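Magazine > Comics > Features

The Long Print Run of Walura
11 August 2022

Walura began as a 15-page backup strip in a horror anthology from Virden Press. It now has 49 issues in print, and the next will close the series. 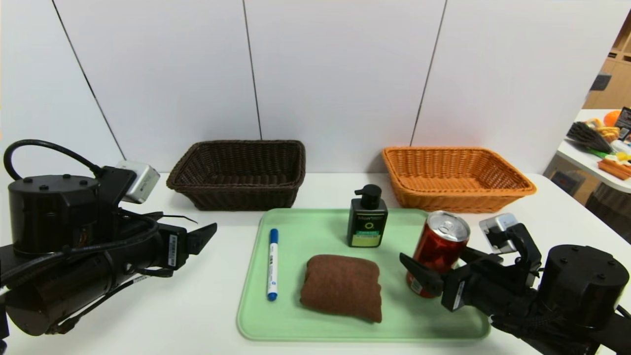
Paper and Color

Virden printed the first issues on uncoated stock, and the blacks came out gray. The switch to Bellini, a heavier coated sheet, came with the Meltalow arc.

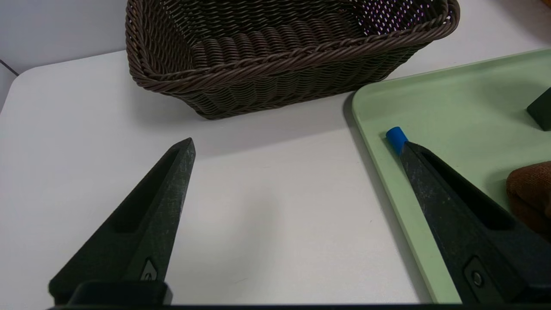
The Collected Editions

The hardcover restores the original lettering and adds 40 pages of layouts. Page order follows the issues,

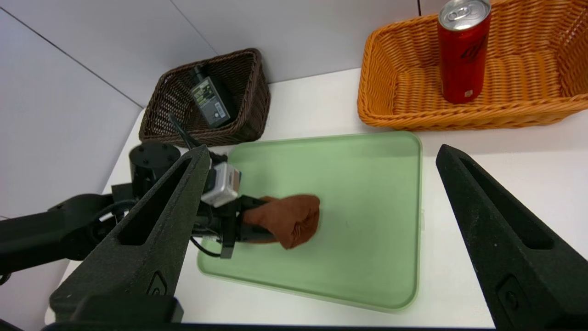
except in the second volume, where the Meltalow prologue moves to the front. The reprint corrects two balloons that were assigned to the wrong speaker.

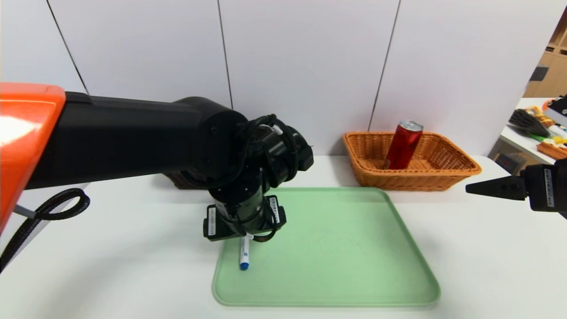
A signed edition, limited to 100 copies, ships in November. It uses the same sheet as the hardcover.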